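Abschnitt 4: Filmarchiv einrichten und Podcast-Folgen verknüpfen

Diese Anleitung gilt für Tuvix ab der Fassung vom 15. Januar 2019. Ältere Fassungen haben den Menüpunkt »Folgen« nicht, auch wenn das Werbeblatt etwas anderes behauptet.

1. Öffnen Sie »Archiv« und wählen Sie »Neue Filmliste«.
2. Geben Sie der Liste einen Namen ohne Umlaute. Umlaute sollen laut Hersteller funktionieren. Bei uns taten sie es nur in der Anzeige, beim Export nicht.
3. Wählen Sie als Quelle den Katalog Hesum und klicken Sie auf »Abgleichen«.

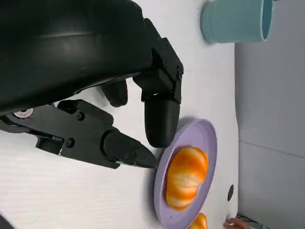 4. Warten Sie, bis der Balken verschwunden ist. Die angezeigte Restzeit können Sie ignorieren.
5. Prüfen Sie die Treffer von Hand, vor allem bei Komödien mit Fortsetzungen. Unsere Testliste umfasste 2.871 Titel, davon wurden 1.604 ohne Rückfrage zugeordnet. Ob richtig, steht auf einem anderen Blatt: Neuverfilmungen landen gern beim Original.

Hinweis: Die »intelligente Erkennung« vergleicht nach unserem Eindruck Titel und Jahr, mehr wohl nicht. Fehlt das Jahr, schalten Sie sie besser ab. 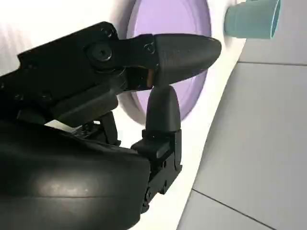

6. Öffnen Sie einen Film und wählen Sie »Folge hinzufügen«. Tragen Sie die Feed-Adresse des Podcasts ein.
7. Setzen Sie den Haken bei »Spoiler verbergen«. Er blendet die Beschreibung aus, den Folgentitel leider nicht.
8. Speichern Sie, bevor Sie die Ansicht wechseln. Eine automatische Sicherung ist seit Juni angekündigt.

Achtung: Ab rund 1.000 verknüpften Folgen wird die Suche zäh. Der Zusatzdienst Rimier verspricht Abhilfe, kostet extra und brachte bei uns keinen messbaren Gewinn. Testen Sie ihn vor dem Kauf mit einer Kopie Ihres Archivs.

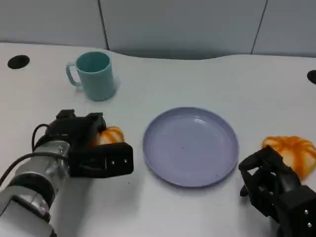
Hellblaugrüner Becher auf weißer Tischplatte

9. Exportieren Sie die Liste zum Schluss als Textdatei und öffnen Sie sie einmal in einem anderen Programm. Die Meldung »Export erfolgreich« erscheint auch bei leeren Dateien.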